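Company > About Vilel

About Vilel Weighing Services

Vilel calibrates, repairs and certifies commercial weighing equipment. Our customers are grocers, feed mills, scrap yards, post rooms, bakeries, produce packers and a few laboratories whose balances fall within our range. The work is done either on the customer's floor or at our shop in the Aguirre Building, depending on the capacity of the device and whether it can be moved without changing its behavior.

The company was started by Crescencio Cifuentes, who had been a scale mechanic for 11 years before he set up on his own. He began with bench and counter scales. Platform scales were added when the first feed mill asked for them, and vehicle scales followed once we had a truck that could carry the test weights. Crescencio still signs every certificate for devices used in trade and still takes field jobs in October, when the mills are at their busiest and nobody wants a scale out of service for longer than a morning.

What we do

Calibration is a comparison. A known load is placed on the device, the indication is recorded, and the difference between the two is reported together with its uncertainty. Adjustment is a separate step. We record the readings as found before anything is touched, and again after adjustment if adjustment was needed. Both sets of readings appear on the certificate. A customer who only sees the second set has no way to judge what the scale was doing during the months before our visit.

The standard procedure for a platform scale covers zero return, repeatability, corner loading, and an increasing and decreasing load test. Corner loading finds more faults than the other tests. A platform may read correctly with the load at the center and be wrong at one corner, usually from a worn foot, a damaged load cell or debris packed under the deck. Debris is common at mills and scrap yards, and cleaning under the deck is included in the visit fee. Pit cleaning on vehicle scales is quoted separately.

Repairs are made with parts of the original rating. Load cells are replaced with cells of the same capacity and output, and the junction box is trimmed again after replacement. We do not fit a higher-capacity cell to a scale that is being overloaded. The scale would survive longer but would resolve less, and the approval for trade use would no longer apply. In that case we recommend a different scale and will say which features matter for the job. We sell no new equipment and take no commission from those who do. 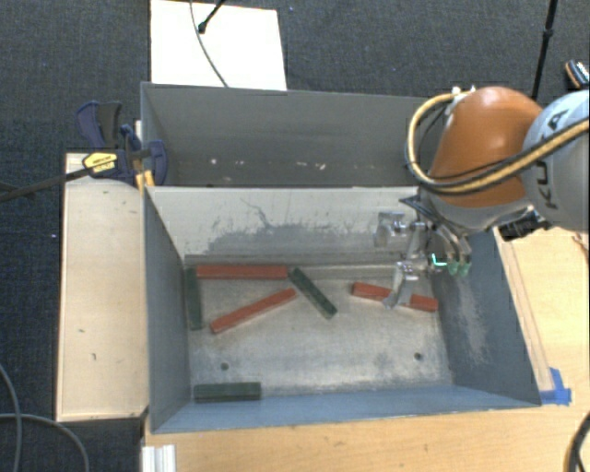 Test weights are themselves calibrated on a fixed schedule. The working set is compared with our reference set, and the reference set goes to an outside laboratory. Weights that have been dropped, painted over or visibly chipped are withdrawn until they have been compared again, whatever the date on their last report. Cast iron weights gain or lose mass through rust, loose paint and handling, and the larger ones have an adjusting cavity for correcting this. Stainless weights are handled with gloves or lifting forks and kept in their cases between jobs.

Temperature matters more than most customers expect. A balance carried in from a cold vehicle will drift until it has settled, so laboratory-grade devices brought to the shop are left powered on at 20 °C overnight before testing. On site we let the device stay where it is and write down the conditions. A scale next to a loading door will be tested next to that loading door. Moving it to a quieter spot would give a cleaner certificate for a location where the scale is not used.

Records

Each device is entered in Javora, the records system we have used since the paper files were retired. Javora holds the serial number, capacity, division size, location, seal numbers and the full series of as-found readings. The history is useful for setting the interval between visits. A scale that has been found within tolerance on several consecutive visits may be moved to a longer interval if the customer's own rules allow it. One that is repeatedly found out at the same corner needs a repair and gains little from being adjusted more often.

Customers can request their own history at any time and there is no charge for it. Files are supplied as a plain table. Certificates from before Javora have been scanned but not indexed, so please allow extra time for those.

Where we work

We have 2 sites. The shop in the Aguirre Building handles bench, counter and laboratory devices, repairs and indicator work. The yard in Ela houses the weight truck, the large cast iron weights and the spare decks. Field work is scheduled from Ela. Small devices may be dropped off at either site, but anything left at Ela waits for the next run to the shop, so the Aguirre Building is quicker if you can get there.

Please pack balances with the pan removed and the shipping lock engaged, if the model has one. Most of the damage we see on arrival comes from a pan left in place. Include the power supply. Substitute supplies sometimes produce noise on the reading, and we would prefer to test the device with the one it is normally used with.

What we do not do

We do not work on medical infusion equipment, aircraft scales or belt weighers. Belt weighers in particular need a material test with the conveyor running, and the equipment for that is outside our line. We also do not issue certificates for devices we have not tested under load – a visual check is offered as a visual check and is reported on a different form.

Training

A short course for scale users is given at the shop. It covers leveling, daily check weights, zero and tare, cleaning, and how to read a certificate. Check weights for daily use need not be expensive, but they should be marked, stored covered and used for nothing else. Attendees should bring a recent certificate from their own site if they have one.

Page revised Tue 13 August

Contact | Service request | Copyright Vilel Weighing Services | Back to top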